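Home | Issues | Authors | Archive | Contact

April - Vibeke Ketilsson and Baldur Brøndum

4. Clearance rules for simulated kitchens

We love how quickly a simulated kitchen lets a team try things out, but a rule that exists only in someone's head can't be tested. The Moges guideline, first drafted in 2022, asks for 7 written rules per task. Two matter most here: name the surface the gripper may approach, and state the smallest gap allowed before the fingers close. Figure 3 has one approach to a plate and one to an oven.

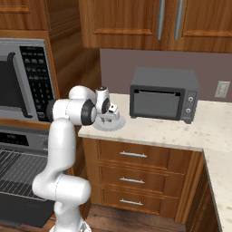
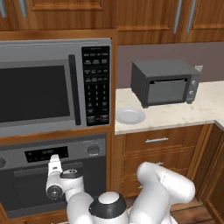 Figure 3. Simulated kitchen with the arm over the plate (first view) and at the oven's display panel (second view).

Writing the gap down per surface was a real pleasure to see in use - reviewers began arguing over numbers they could check! We suggest a limit of 60 mm/s inside the gap, logged with every run. Section 5 applies the same rules to drawers.

Comments

Birthe Thygesen: Does the speed limit cover retreat too?

Baldur Brøndum: Yes, both directions.

Mogens Ravn: We use a similar sheet at Sillari. Great to see it in print.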